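Sorting crumpled foil and brown paper before recycling

Last updated: Sunday, June 2, 2024

Posted by likside_16

I have a table's worth of used packing paper and aluminum foil to sort. The local sheet says paper must be "free of contamination" and foil must be "balled," with no minimum size given. Two points are unclear to me. First, does brown paper have to be flattened, or can it go in crumpled? Second, does foil that is still more or less tray-shaped count as balled, or should it be compressed further? 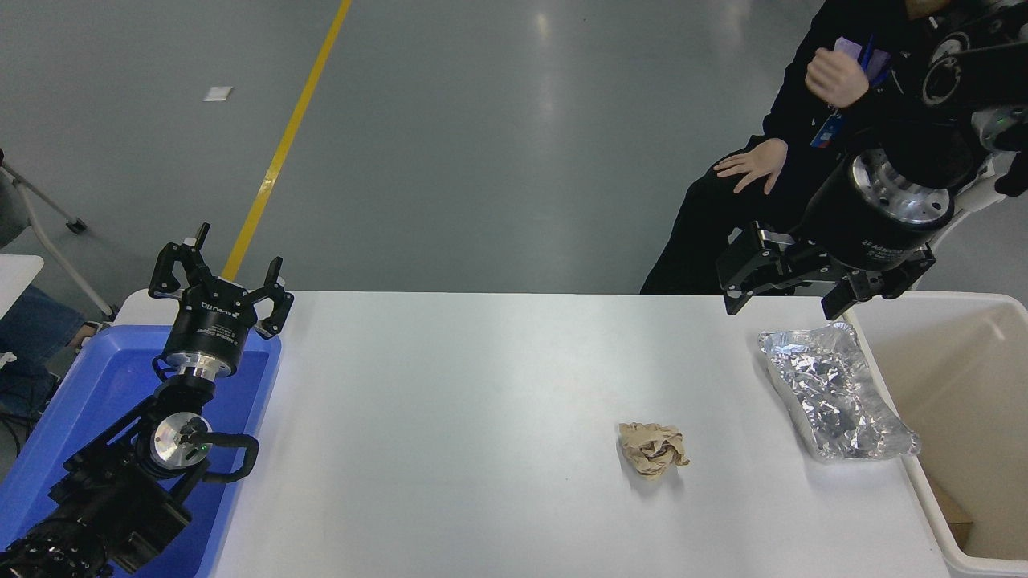

Brown paper, balled; foil, creased but still long and flat.

The paper is plain, with no coating that I can find. The foil is household grade and was used once, under bread. I would like to settle on one method and keep to it.

Femi Bassey

Paper: crumpled is acceptable at most plants, but it takes up a lot of space in the bin. Open it out, fold it twice, and put it in with the cardboard. Remove any tape first. If a patch is greasy, tear that patch off and compost it.

Foil: an elongated piece is too flat. Sorting lines separate partly by shape, and flat foil tends to travel with the paper. Scrape off residue, then press the sheet into a ball at least 2 inches across. If one sheet will not make that size, keep adding clean foil until it does. Do not wrap foil around anything else.

To check whether a shiny wrapper is foil, squeeze it and let go. Foil holds the crease. Metallized plastic film springs back and goes in the trash here.

gallevholm1743

Ours takes foil flat, so it depends on the town. Call them.

oyelaran_200

Agree with Femi on the size. I would add that brown paper in good condition can be reused as packing several times before it goes in the bin. Crumpled is fine for that. Store it dry.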